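Grollamano Hand-Held Gripper - my review after a month of daily use

Sold by: Drostero
Version: black, navy finger pads
Reviewed by: Fenna Postma

I had been going back and forth on this one since before June, because I already own a perfectly decent gripper from Hendriks and my husband thinks one is plenty (he has four cordless drills, so we'll leave that there). But I kept getting asked about the Grollamano in the comments, and Drostero had it back in stock, so I finally ordered the thing with my own money and put it to work at the kitchen end of my house.

If you're new to this page, I record manipulation demos from home. Pick up, move, put down, do it again with something else. Most of it goes to a little outfit called Pirnmont, and they like everyday stuff in everyday rooms, which suits me fine because I don't have a lab! I have a table and a lot of groceries.

What's in the box: the gripper, already put together, a spare set of finger pads, a camera mount, a hex key and a fold-out sheet of instructions. The sheet is small print and a bit stingy. I got the camera on in ten minutes, and most of that was me looking for my glasses.

Now for the part I care about, the pads. They're softer than the Hendriks ones, with more give at the tips, and you feel it right away with anything in a crinkly wrapper. Snack packages are my torture test. They're light, they slide, and if you squeeze like you mean it you end up with crumbs. With the Grollamano I can come in from both sides, close slowly and stop when it feels right. The trigger has a long, smooth pull and I never felt it jump on me. 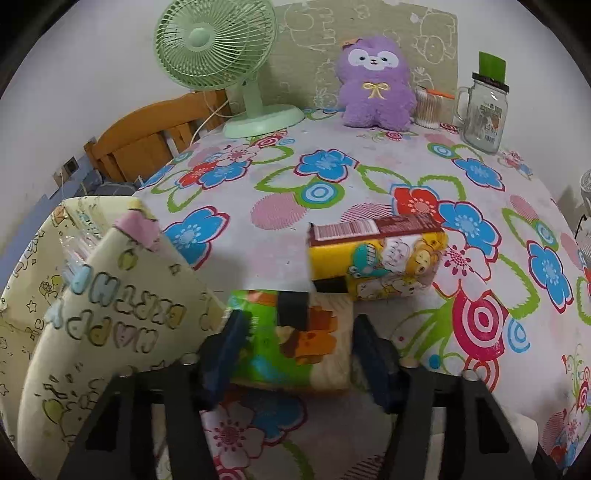

Snack package between the pads, birthday gift bags on the table.

I've done 600 grabs with it so far (yes, I keep a log, it's part of the job) and I dropped 7. Most of those were bottles with round shoulders, where I came in too high and the pads just slid up and off. Boxes, bags and soft toys have been easy. Thin things lying flat on a tablecloth are harder - you have to slide one finger under, and the tips are a touch thick for that. A playing card? Forget it. I ended up pushing it to the edge of the table like a cat.

Comfort is good, with one gripe. The handle is a nice size for my hand, and the balance is fine with the camera on, but after a long session I feel it in my wrist. I do an hour, make coffee, then do another. My sister has bigger hands and said the trigger sat too close for her, so if you can try one before you buy, do.

The arms are black with cutouts in them, and they wipe clean with a damp cloth. The pads pick up lint like crazy, though! Anything fuzzy leaves a souvenir. A bit of tape takes it off, and I do that between sets now or the grip gets slippery.

Setup tip from me to you: check the screws after your first couple of sessions. One of mine had worked a little loose and the left finger was lagging behind the right. Quarter turn with the hex key and it was back in step.

Price is the sore spot. It's over 70 dollars more than my Hendriks, and replacement pads are sold only as a pair. I wrote to Drostero to ask if a single pad was possible and got a friendly no.

Would I buy it again? For packages and other light, squashy things, yes, and I've pretty much stopped reaching for the old one. If you mainly handle bottles and jars, the Hendriks does that just as well and you can put the difference toward a better camera.

Next up I'm trying the spare pads on wet dishes, so leave a comment if there's something in your kitchen you'd like me to try too.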